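Careers / Robotics and Automation / Temporary and Contract

Chore Benchmark Operator (contract, on site)

Rosero - Gesavley test kitchen and back-of-store lab
Posted 2022-08-29

Rosero measures whether commercially available robot arms can do routine household and shop-floor chores at a usable rate. We do not build arms. We run them on fixed task lists, log the outcomes, and publish the tables, including the rows where nothing was completed. The current program, Zorkudura, covers kitchen clearing, produce handling, shelf facing, and bagging. We are hiring operators to run it.

Background to the position

Published demonstrations usually show a chore done once, with one object, under favorable conditions. Our clients are grocery chains and care-home operators. They need to know what happens on an ordinary afternoon with whatever is on the table. The first Zorkudura series ran from March and gave mixed results. Rigid containers of known size were handled well enough to plan around. Cloth, thin bags, and anything soft with an irregular outline were not. Completion rates on soft items also varied a good deal between operators running the same arm with the same software, and we attribute this to inconsistent resets and inconsistent scoring. The second series is intended to remove that variation. It will consist of 4,000 scored attempts.

What the operator does

- Sets out objects for each attempt according to the layout card, and resets the table afterward.
- Starts the run, either autonomous or teleoperated as stated on the card, and stays within reach of the stop button until the arm is parked.
- Scores the attempt on the tablet form: reach, grasp, lift, transfer, release. Each stage is scored separately. A dropped item that lands in the correct bin is still a drop.
- Records the condition of the item before and after handling, using the reference sheet.
- Wipes gripper fingers and tabletop at the intervals given in the cleaning log, and notes any mark on the table that will not come off.
- Reviews wrist camera footage at the end of the shift and corrects the form where the footage disagrees with it.

Teleoperated runs make up a minority of the work. They provide a baseline - what the hardware can do with a person deciding where the fingers go - and the autonomous runs are compared against that baseline on the same layouts.

Hours, pay, and term

The contract is for 6 months, full time, with day shifts only. The lab does not run on weekends. Pay is $3,000 per month during the training period and $4,000 per month once you are signed off on scoring. Training ends when your scores match the reference scores on at least 95 percent of stages. Most people reach this within a few weeks. There is no penalty for taking longer, but unsigned scores are not used in the published tables.

The job involves standing for most of the shift and lifting crates of produce and canned goods. Hearing protection is provided for days when the Cuervo conveyor cell is running in the adjacent bay.

Required

- Experience in any job where you followed a written procedure and recorded the result. Kitchen prep, stockroom, pharmacy, inspection, and lab work all qualify.
- Comfort with repetition. A layout card may be run all morning without changes.
- Clear written English. The notes field is read by people who were not in the room.
- Willingness to record a failed attempt as failed.

Helpful but not required

- Prior use of a leader arm, gamepad, or other teleoperation device.
- Basic spreadsheet work.
- Familiarity with produce grading.

A degree is not required. Programming is not part of this job, and applicants looking for a development position should check the engineering listings.

Notes on scoring soft items

Applicants asked for more detail on this after the last round, so a summary is given here.

A two-finger gripper can hold a soft item and still do poor work. The form therefore separates holding from handling. For holding, the operator judges whether the item stayed between the fingers for the full transfer. For handling, the operator judges whether it was marked or compressed beyond the allowance on the reference sheet. Marks already present are entered first and are not charged to the arm.

Wrist footage is useful for the grasp stage and less useful for the rest. The item is close to the lens and often only part of it can be seen, as with this long yellow one, held upright by its lower end. Its smudges and the dark mark near the top are the kind of thing to enter in the condition field. The far end is out of view, so anything there has to be checked by eye at the table. 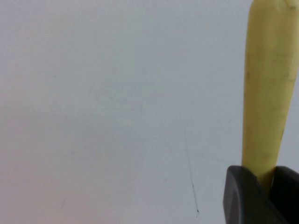 How to apply

Send a resume and a short written procedure for one chore you do regularly, such as loading a dishwasher or restocking a shelf. One page is enough. Write it so that a person who has never seen your kitchen or your store could carry it out and know when it is finished. We read the procedure before the resume.

Shortlisted applicants will be invited to Gesavley for a paid half-day trial. You will run one layout card, score it, and then score a set of recorded attempts. We reply to all applicants, normally by email.

Applications are reviewed in the order received and the listing will be taken down when the positions are filled.

Filed under: Robotics jobs, Test and Measurement, No degree required

14 shares | 2 comments

Contact Rosero Careers | © 2022 Rosero | Back to top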